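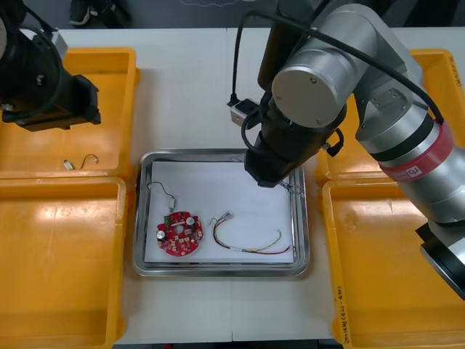 Workshop notebook, Pilside building, electronics sorting bench
November, entry opened 09.40

Purpose of the entry: to record the present arrangement of the sorting bench and the points agreed for handling small electronic parts, so that colleagues on the Pluvelside recovery work may follow the same practice.

Layout. The stainless steel tray is kept in the centre of the white table, with the yellow bins in pairs to the left and right of it. The tray is lined with a sheet of white paper. The previous lining, a grey rubber mat, was withdrawn in the spring after it was found to hold on to solder fragments and fine wire. Paper is to be replaced at the start of each session and whenever it becomes torn or marked with flux.

Material. The current lot is lot 32, received from Boren. It consists of circuit boards, leads with their plugs still fitted, and assorted loose parts. The round red board is of the type entered in the parts register under number 81. It has a central hole and notched edges, and carries one black cylindrical capacitor and two silver ones. Boards of this type should be held by the rim. Pressure on the capacitors has already loosened the legs on two samples, both of which were set aside and entered as damaged.

Connectors. The small white connectors remain the most troublesome item. The thin wires curl, and a short one tends to settle against the rim of a bin, where it is easily missed on emptying. Each bin is therefore to be tipped out completely over a clean sheet and the inside wiped before the next lot is begun. Wires are not to be cut from their plugs at this bench -- cutting is done at the Brandão bench, where the offcuts are collected.

Labelling. Bin markings are made by hand in black marker on the rim. This is adequate for daily use, but the ink wears with repeated wiping. Markings should be gone over when they become faint, and the wording must match the register exactly, including anything in brackets. Adhesive labels were tried in lot 19 and lifted at the corners.

Lighting. The glossy interior of the bins throws back the overhead lights, and small pale parts can be difficult to make out. A matt liner has been requested. No decision as yet.

Outstanding:
Register entry for the silver capacitors, value to be confirmed.
Fresh paper for the tray, 10 sheets left in the drawer.
Reply to Boren regarding mixed packing of boards and leads -- separate bags preferred.

Entry closed 11.15.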